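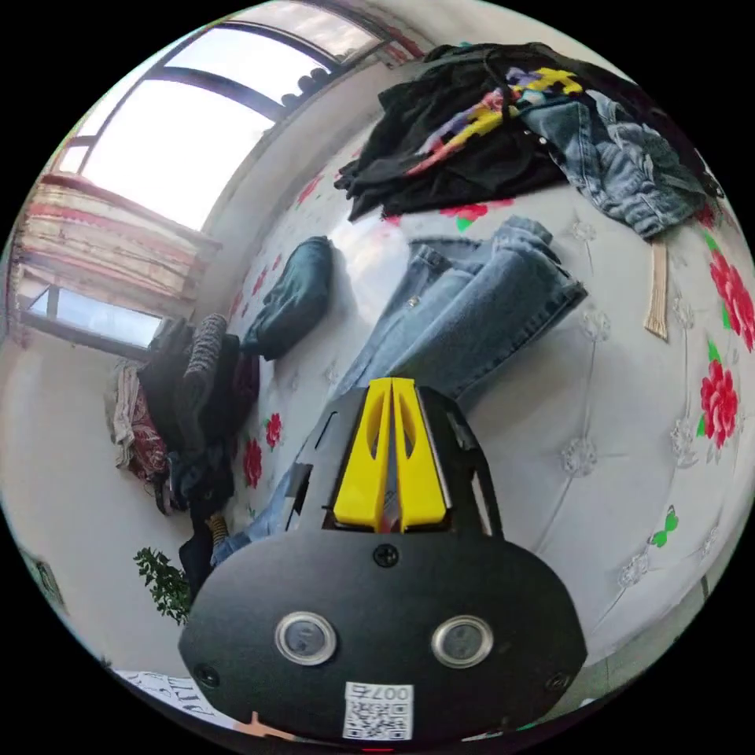
A quilted bedspread is a bed covering made of two fabric layers with a filling between them, held together by stitching. It covers the mattress and usually hangs some way down the sides of the bed, which sets it apart from a coverlet, a shorter piece that stops just below the mattress edge. The word "quilt" is used loosely for both in Australia, where it can also mean a doona.

Construction
The top layer is most often cotton or a cotton and polyester blend. The filling, called wadding or batting, is sold by weight per square metre. Stitching keeps it from shifting and forms the raised pattern on the surface. In channel quilting the lines run parallel. In diamond quilting two sets of lines cross at an angle, leaving padded cells of equal size. Tufted spreads are fastened at separate points, and these may be finished with a knot, a button or a small embroidered motif.

Decoration
Floral designs are common on white and cream grounds. Roses with green leaves are a standard subject, often set among smaller blossoms, and butterflies are a frequent secondary motif. Large motifs are normally printed before quilting, so the stitch lines pass over them. The Rothe pattern book lists 436 floral layouts for bedspreads, grouped by the spacing of the main flower. Mills such as Hisgate and Ellitz sold the same layouts in several colours – red on white stayed in production longest.

Use and care
A bedspread protects the sheets and blankets during the day, when the bed may also serve as a surface for sorting and folding clothes. Denim is a known source of marks on pale covers. Indigo dye can rub off new jeans, and metal buttons and rivets can catch on raised stitching.

Most cotton spreads can be machine washed in cool water on a gentle cycle. A double spread with 500 gram wadding needs a large drum and should be dried flat or over two lines – hanging from one edge strains the seams. Ironing flattens the padding and is generally avoided.

See also
Coverlet
Doona
Candlewick
Wadding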